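Dining table

A dining table is the table a household eats at, and I've been reading up on them ever since I moved to Brirberg (I had no idea there was so much to know!). Most are 70 to 80 centimeters high, and mine is at the low end, so tall friends bump their knees.

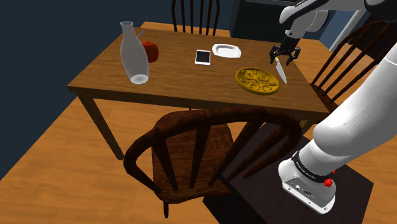
Round ones came back in style here when apartments got smaller, and the old Zarora workshop made a folding kind that seats 4 and tucks behind a door. I love those. Oiled tops need a fresh coat every March or so, and you should give it 15 minutes before wiping off the extra.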